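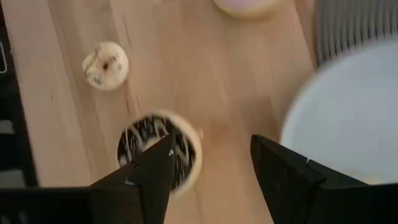
Open day at the Nimwood bakery, July 20, 2024

I'd been meaning to get to one of these for years, and I finally made the drive out to Nimwood (the old Pravov flour mill, if you grew up near here). Parking was a mess. Go early, or leave the car at the feed store and walk the 8 minutes in.

They let us in through the loading dock and handed out hairnets, and then we got to stand right by the ovens. So hot! The big one is a Montoya deck oven that takes 200 loaves at a time, and the woman running it told us she can tell by the smell when the rye is ready. On a normal night they bake 3,000 rolls before the trucks leave. I asked about the sourdough starter and got a ten-minute answer, and I loved every second of it.

The donut room was the busiest part, no surprise. Chocolate icing goes on while the donuts are still a little warm, and the line for samples went out the door -- worth it, though I wish they'd had milk. 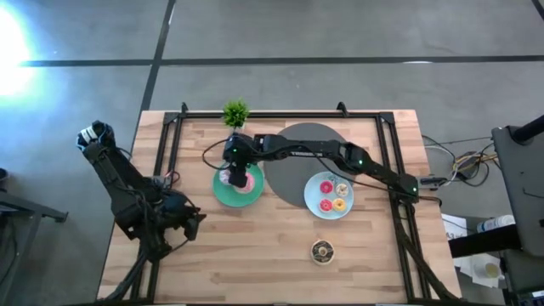 My own kitchen counter has been on my mind ever since I saw how the bakers work dough. They all swear by wood, oiled once a month and scraped down, never soaked. I've been going back and forth between stone and wood for ages, and a light, stripy butcher-block top like the one on that table is pretty much what I want now. Brinura had a stand by the exit with samples and quoted me $743 for my size, delivered. Still thinking about it.

They do another open day in December, with stollen. I'm going hungry next time.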